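Living with Limewash: notes for the Benden talk

Sunday, May 23, 2021

These are the notes I spoke from, tidied a bit for those who asked. I wandered off them in places, as anyone who was in the hall will remember, and I have put back the bit about ceilings that I skipped when the tea urn came on.

Opening

Say hello, thank everyone for coming out on a Sunday afternoon, and ask whether they can hear at the back. Wait for an answer this time.

Start with the front room at Sivley Cottage. We bought the place in December, which is a daft month to buy an old house if you want to think well of it. The front room had been painted with modern vinyl paint, a sort of shiny magnolia, and under the window it was coming away in sheets you could peel off like the skin of a boiled egg. I did what everybody does and painted over it. By spring it had come away again, and it took some of the plaster with it. I did this twice (pause here, let them laugh, they have all done it) before a plasterer put his hand flat on the wall and told me it couldn't breathe.

Now I'm always a little suspicious of that word. Walls don't breathe, they haven't got lungs. What he meant was that damp gets into an old solid wall, from the ground or the rain or from us boiling potatoes, and it needs a way out again. Lime plaster lets it out. Limewash lets it out. A plastic skin over the top holds it in, and then it goes looking for another way and finds your skirting board.

What limewash is

Keep this short, they can look it up. Lime putty let down with water, and some earth pigment if you want a colour. That is very nearly all of it. It goes on like milk and you think you have been robbed. Then over the next day or so it turns from see-through to solid, as it takes in carbon dioxide from the air and goes back to being a kind of stone. I still go and look at it before breakfast when I've done a coat the evening before! I can't help it.

Pass round the sample boards. Ask for them back. Last time I came home with one fewer than I took and it was the nice ochre.

Mention safety properly, not as an aside. Lime burns. Goggles every single time, gloves, long sleeves, and a bottle of clean water within reach. I am not saying this to frighten anybody, I have been doing it for years and I'm very fond of the stuff, but a splash in the eye is a trip to hospital and you must not be casual about it. Children and dogs out of the room.

Getting the wall ready

This is the part that people want to skip, and I would like to skip it too. Limewash wants something it can soak into. Bare lime plaster is lovely, old limewash is lovely, soft brick is fine. Vinyl paint is hopeless, and so is gloss, and so is that thick textured stuff from the seventies (and do please have that tested before you touch it, some of it has asbestos in). If the old paint is there it has to come off, and you will find it in your hair for a week.

Brush down, dampen the wall with a garden sprayer, and wait until the shine has gone off the water. The wall should feel cool and look dark but it shouldn't be running. If you put limewash on a dry wall the water gets sucked out of it too quickly, and you are left with a dusty surface that comes off on your jumper. I know a whole hallway in Benden where you can tell who has visited by their left shoulder.

Thin coats. Thinner than you think. Work it in with a big soft brush, in all directions, scrubbing it about like a figure of eight, and keep stirring the bucket, as the pigment sinks to the bottom while you're admiring yourself. A day between coats. Four coats on a new wall, and five if it's a strong colour or you've been mean with the first ones.

Money

People always ask, so say it plainly. We were quoted £3000 to have the front room stripped, patched and limewashed by somebody who knew what they were doing. We did it ourselves in the end, slowly and with a fair amount of bad language, and it cost us a great deal less than that and most of our weekends. I'm not sure I'd call it a saving. If you have more money than weekends, get a person in, and ask to see a wall they did a few years ago as well as the one they did last month.

The tubs I use now come from Nowicki, who are just past the garage and will mix a small one for you to try. I have also used the Sastis ready-mixed range, which arrives by post and is very convenient, although I find it wants more stirring. I'm not paid by either of them, more's the pity.

Patchiness, and why you should make your peace with it

Slow down here, this is really the heart of the talk.

Limewash doesn't dry flat. It dries in clouds. You get soft lighter places and soft darker places where the plaster underneath drank a bit more or a bit less, or where you stopped for a cup of tea. The first time I saw it I thought I had done it badly, and I put another coat on, and there were the clouds again, only in different places. It took me the best part of a year to stop looking at them as a fault. A flat painted wall looks the same at breakfast as it does at supper. A limewashed one has a bit of weather in it, and when the sun comes round the side of the house it does something I don't have a good word for.

If you truly can't bear it then limewash isn't for you, and there is no shame in that. There are clay paints and casein distempers that let the damp through and dry a good deal more evenly. Better to know now than after the fourth coat.

Choosing colours for a room

Do the walls one at a time in your head before you do them all together. The wall facing the window gets the most light and it will look paler than the tin. The window wall itself is always in its own shade, poor thing, and goes darker and greyer than you expected. So even if you use one bucket for the lot you'll end up with several colours, and you might as well choose them on purpose.

Earth colours sit well together because they are all out of the ground. A warm tan and a greyish green will get on in almost any light. So will a tan and a soft brown. I would be careful about putting a pure white next to any of them, it makes the rest look as though they need a wash. 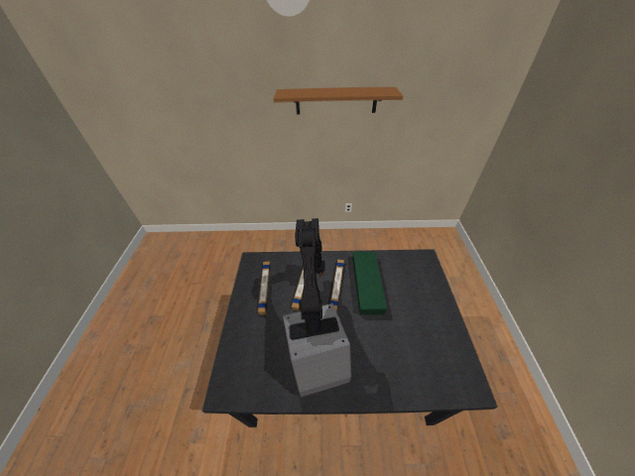 Slide: a computer-rendered room with mottled walls, the lightest at the back in a warm tan, a cooler grey-green on the left and a darker brown on the right.

Ask them which wall they would sit facing. There is usually a split and it gets people talking to one another, so let it run for a minute or two even if time is short. Then say a word about the floor. Wood does half the work of warming a room up, and if you've got boards you can afford a cooler wall than you would dare over grey carpet.

Shelves come up here too. Put your brackets up before the last coat, and then limewash around them and touch in. Drill slowly, old plaster is crumbly and likes to come away in a lump the size of a saucer. Keep a jam jar of the last bucket, with the lid on tight and a little water on top, and it will do for mending.

Ceilings

(The part I left out.) Do the ceiling first. Wear a hat. Use less on the brush than seems reasonable and expect some of it down your sleeve anyway. If you have lath and plaster up there, press it gently with the flat of your hand all over before you start, and if any of it moves then stop and get advice before you put wet lime on it.

Questions that came up

Can you put it on gypsum plaster? You can buy primers for the purpose and I have seen it done nicely, but I haven't lived with it myself so I won't promise you anything.

Will it rub off? A bit, on a dry day, if you lean on it in black velvet. Less as it gets older.

What about kitchens? Yes, though I'd put something wipeable behind the cooker. Tomato sauce and limewash do not part as friends.

Can you go back to ordinary paint afterwards? You can, and I'd be sorry to hear it.

Closing

Thirty minutes, if I've kept to time, and then tea. There are 12 sample tubs on the side table, so one per household please, and the mixing sheet is underneath them. Bring back the ochre board.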